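Accueil Documentation Téléchargements Assistance Contact

Documentation > Pinces manuelles Skiltent > Guide d'installation > Section 3

Temps de lecture : 3 min

3. Préparer une démonstration pour les visiteurs

Cette section concerne les journées portes ouvertes et les visites de clients. Elle suppose que les pinces Skiltent sont déjà montées et chargées selon la section 2. La procédure a été écrite par Welington Fagundes après la visite organisée chez Tetunix, et relue le 13/09/23.

3.1 Installer le poste

1. Choisissez une table stable. Une table ronde convient bien, parce que les visiteurs peuvent se placer de plusieurs côtés.

2. Posez sur la table les objets de la tâche. Pour un premier essai, prenez des tissus pliés ou froissés, de couleurs différentes.

3. Laissez un espace libre de 25 cm entre les objets et le bord de la table.

4. Allumez l'éclairage de la salle avant l'arrivée du groupe. Ne le modifiez plus pendant l'enregistrement.

Note -- Si la salle contient plusieurs postes, gardez un passage entre eux. Les visiteurs reculent souvent sans regarder.

3.2 Équiper l'opérateur

5. Mettez la casquette et vérifiez que la caméra fixée sur la visière est dirigée vers l'avant.

6. Passez les sangles du support de poitrine, puis serrez les colliers des tiges. Le support ne doit pas bouger quand l'opérateur se penche.

7. Contrôlez l'écran. Le compteur doit être à zéro avant le début de la démonstration.

8. Prenez les pinces en main et fermez-les une fois à vide.

ATTENTION : ne placez jamais les doigts entre les mâchoires pour montrer leur force. Cette consigne est valable aussi pour le visiteur qui essaie la pince.

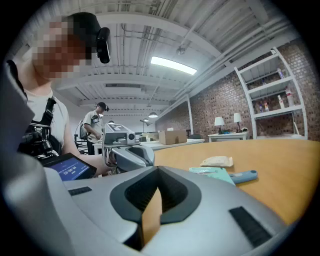 Figure 3 -- Poste de démonstration avec deux pinces, des tissus sur la table et le support de poitrine porté par l'opérateur.

3.3 Conduire la démonstration

9. Présentez la tâche en une phrase, par exemple : « Je vais déplacer le tissu et le plier. »

10. Lancez l'enregistrement dans le logiciel Gakel et attendez que le compteur avance.

11. Exécutez la tâche lentement. Évitez de parler en même temps que vous saisissez un objet -- les gestes deviennent moins réguliers.

12. Arrêtez l'enregistrement et reposez les pinces sur la table, l'objectif tourné vers le haut.

13. Proposez un essai à un visiteur. Restez à côté de lui pendant toute la durée de l'essai.

Note -- Une séquence de 36 secondes est suffisante pour un groupe. Au-delà, les personnes placées derrière perdent l'attention.

PRÉCAUTION : demandez l'accord des visiteurs avant d'enregistrer. Les caméras portées par l'opérateur peuvent filmer toute la salle. Le formulaire se trouve à l'annexe B.

3.4 Après la visite

14. Nettoyez les tampons en caoutchouc avec un chiffon sec. N'utilisez pas d'alcool.

15. Rangez les pinces dans la mallette Bañez, chacune dans son logement.

16. Notez le nombre de séquences enregistrées dans le journal du poste. Les essais des visiteurs sont à noter séparément.

Pour le transfert des fichiers, voir la page 23.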